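I have been going to Tedham Town since I was small enough to be lifted over the turnstile, and I can't remember looking forward to an away trip this much. Drastville, in the cup, under the lights! We haven't been drawn there for 22 years, and I missed that one because of chickenpox.

The form helps, of course. Four wins on the trot, and the last of them came in front of 1,324 people, our best gate of the season by a mile. The noise when the second goal went in was just lovely – I hugged a man I'd only ever nodded to. 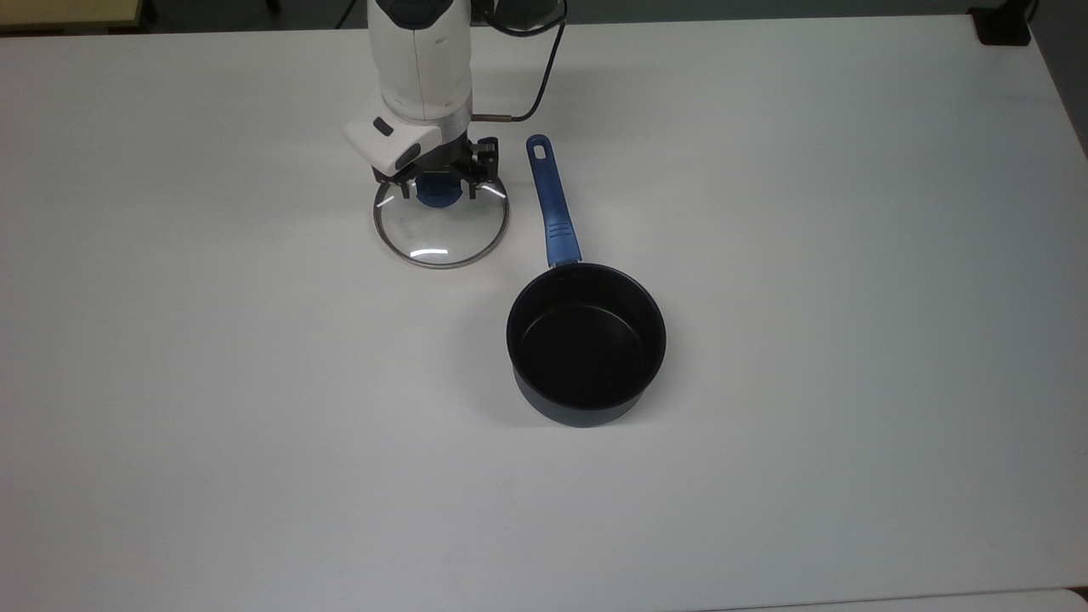
White arm, black gripper, white table.

What I like most about this side is how quickly they get the ball wide. Last year we'd have gone long and hoped. Now the full-backs are up past halfway before the keeper has let go of it, and our left winger (who couldn't get in the team at Lastia, bless them) has set up four goals already. He still can't head a ball to save his life, but I'll forgive him that.

My one worry is the pitch. Drastville's slopes towards the Delorme Road end and always cuts up in the corners, so I'd kick downhill first if we win the toss and try to get in front early.

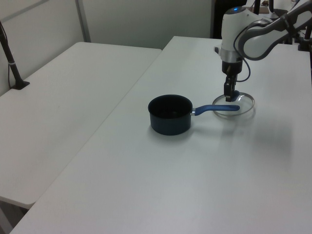

Tedham, November

The coach leaves the club car park at half past four and there are still a few seats going, so do come if you can get off work. I'll be near the back with a flask and the old striped scarf. My prediction is 2-1 to us, after extra time, and no voice left for the journey home.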